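The ferry to Brallbridge was canceled at noon, so Rui Azevedo took a room above the bakery and wrote to his sister to say he would miss the reading of the will.

Their uncle had left a house, a boat with no engine, and a clock dated 1828. Fernanda wanted the clock. Rui wanted it too, but he had not told her. He wrote three pages and tore up two. Then he went down and bought bread.

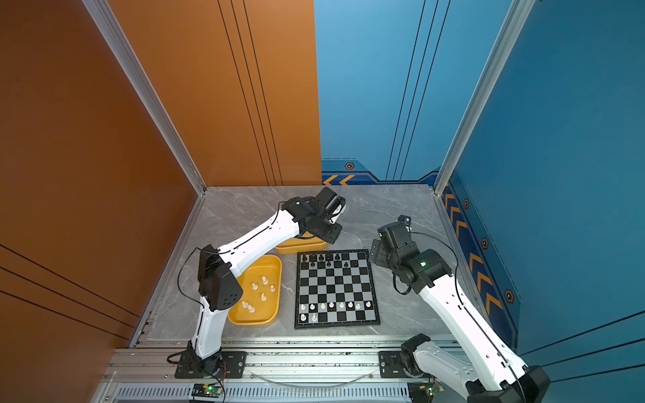

Fernanda had reached the house the night before. She lit the stove and went from room to room with a notebook. In the back room her uncle had taught them both to play, and she stood there for some time. She thought of a chessboard set down on a gray floor between an orange wall and a blue one, and of Rui, age five, refusing to give up his queen. The clock was on the shelf. It had stopped at almost seven.

She wound it and sat down to wait for the lawyer. When the phone rang it was Rui.

"You can have the boat," she said.

He was quiet. She could hear trays being stacked behind him.

"I was going to say the same to you," he said.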